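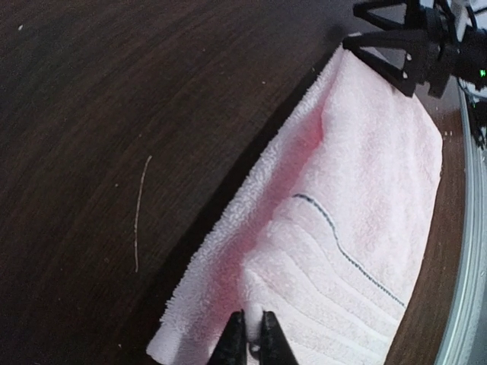 Bench rules for the two-arm cells: what changes in August 2018

The revised bench rules for towel folding apply at both Clukance and Randel from the start of the month. The old sheet ran to three pages and most people had stopped reading it. The new one fits on a single side and should be taped up next to the stop button.

The main change is to clearing down. Wipe the tabletop and brush out the slots in the front rail before the first fold of a session, then again after every 200 folds. Crumbs and loose threads get into the finger joints, and on a dark table they also upset the edge finder. A quick look from standing height is not enough. Get down level with the wood.

Cables come next. Any cable that trails from a wrist must have a clip at the elbow and enough slack for full reach. If it touches the cloth at any point in a dry run, stop and re-route it. Please don't tape it to the arm – the tape leaves glue on the housings.

Grip force stays as it was in January. Only one arm may press down while the other lifts, and both must be open before anyone reaches in. The walk-up check now takes about 2 minutes and has to be signed by the person who did it.

Things that are not part of the task may stay on the table only if they are listed on the run sheet. That covers mugs, baskets and spare cloths. If it isn't listed, take it off or add it. 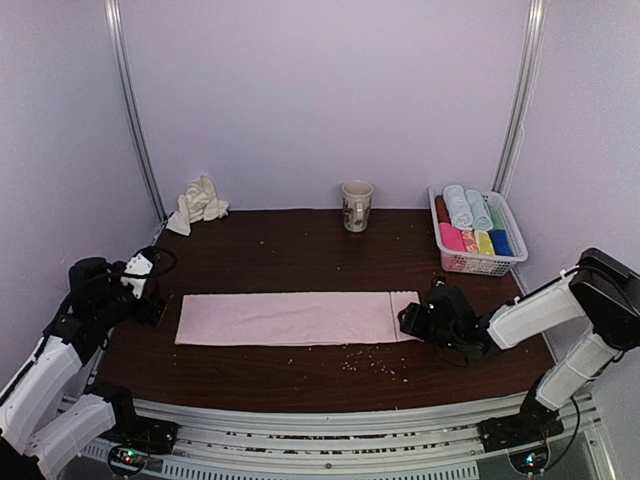
Alexiou wrote in after the draft went round to say that the run sheet has no room for a list, and that on a late shift people will skip it. Could the usual items be printed with tick boxes instead? Yes, and the new form will have them. It is number 112 in the Clarkatano folder, and the old one should be thrown away.

Signed sheets go in the tray by the door at the end of each shift. Comments on the rules can be left there too.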